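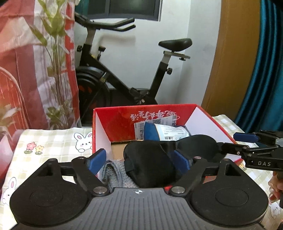
Ticket 4000: Dishwasher stops with drain error
Status: open, waiting for customer
Opened: 14 November 2020

Problem
My Wallura dishwasher stops in the middle of the Eco program and shows the drain light. I bought it in April from the Venbridge shop. The short program runs to the end — only the long one fails. It has happened 3 times now.

What I tried already
Cleaned the filter and the small cup under it. Found one olive stone.
Took off the drain hose at the sink side and rinsed it. Water passes freely.
Switched off at the wall for 50 minutes, then started Eco again. Same light after the second wash.

Reply from support
Thank you for the clear report. Please check the height of the drain hose behind the machine. If it lies flat on the floor, water can flow back in. Please also send us the number which shows when you hold Start and Delay together.

Customer update
The hose was on the floor, so I fixed it higher with a clip. The number is 143. Eco stopped again last night, but later than before — it was already at drying. Should I order a new pump, or will you send a technician to Grulville?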